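# The crinkly strip, the clear plastic and me
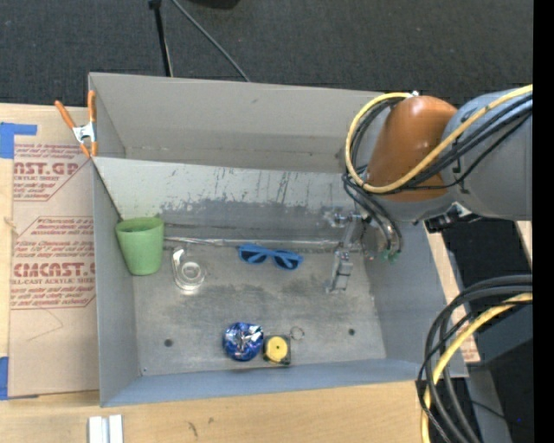 *The bin as the planner sees it, more or less.*

I've lost most of April to one bug, so you're all going to hear about it.

Quick recap if you haven't been following along: I'm writing the picking software for a bin setup, and the whole thing runs through a little planner I call Nillska. It takes a depth image plus a color image, guesses where the objects are, scores a bunch of possible grasps, and hands the best one to the motion side (that's Florov, which I wrote last year and am still slightly afraid to open). I keep tossing in household stuff that shouldn't go together. Sunglasses, a green plastic cup, a tape dispenser, a tape measure, a key ring, something round wrapped in blue foil. It's a great mix because every one of them is annoying in its own way!

The tape dispenser is the worst. It's clear plastic, so the depth image mostly shows the bottom of the bin straight through it, with a few specks of garbage along the edges where the light catches. The color image does see it, kind of. You get those white highlights and not much else. My old segmentation would happily report the highlights as 4 separate tiny objects and then plan a grasp on each of them, one by one, like it was picking up grains of rice.

So I fixed that (or I thought I did) by merging bright fragments that sit close together and line up into a plausible outline. Worked beautifully on the dispenser. I was so pleased with myself that I made a snack.

Then the planner fell in love with the seam.

See the shiny crinkled strip running along where the sloped panel meets the floor of the bin? To a human it's obviously part of the bin. To my merging code it was a long, bright, bumpy thing made of fragments that line up into a plausible outline, so of course it was an object, and a really confident one too. I ran 300 simulated picks overnight and 40 of them went for the strip. Nothing got hurt, it was all in simulation, but I did say a few words out loud in an empty kitchen.

My first idea was to mask out the strip by hand. Just paint over it and move on. I actually did that for a couple of evenings and it felt gross, and also the sunglasses sit just in front of the seam here, so a sloppy mask eats the top of the frames. After that the planner thinks they're a smaller thing than they are and puts the fingers in a silly place.

What I ended up doing is pretty boring. Nillska now keeps a background model of the empty bin, color and depth both, and lines it up with the current picture before it looks for objects at all. The bin sits a bit rotated on the table, so I couldn't just subtract pixel by pixel. I fit the walls first, get the rotation from those, and then compare. The two round holes in the floor are really nice for checking the fit, by the way – they're dark and they don't move relative to the walls. If the model's holes land on the real holes, I trust the rest. If they don't, the planner refuses to plan and prints a grumpy message.

There were 2 things I got wrong on the way, in case somebody is doing the same:

- I compared brightness directly. Bad plan. The floor is stained, smudgy metal and reflections slide all over it. Comparing local texture did much better.
- I let the background step throw away anything that matched. Clear plastic matches! It's clear! Now a match only lowers the score, and the fragment merger gets a chance to argue.

The foil ball still bugs me. It's got the tape measure pressed right up against it and the key ring sitting at the corner, and the segmentation likes to hand me the whole clump as one lumpy object. I've got a half-finished branch that splits clumps by color when depth can't decide, and blue foil next to a yellow tape measure face ought to be an easy case. Ought to be. The reflections in the foil pick up all kinds of colors, so some versions split it into a ball and a handful of crumbs.

I've also been moving the logs over to Warraich, my little viewer, so I can scrub through one planning cycle and see every grasp it considered along with its score. I should have built that months ago. Half my debugging time was me squinting at numbers in a terminal and trying to imagine where in the bin they pointed.

Next up is the clump splitter, and then I want to rip out the collision check in Florov and swap in the one from Kironard, my older project, which was slower but much less weird near the walls. If you've dealt with shiny stuff touching other stuff and have a trick that isn't "train on more data", please leave it in the comments, I'll try pretty much anything at this point.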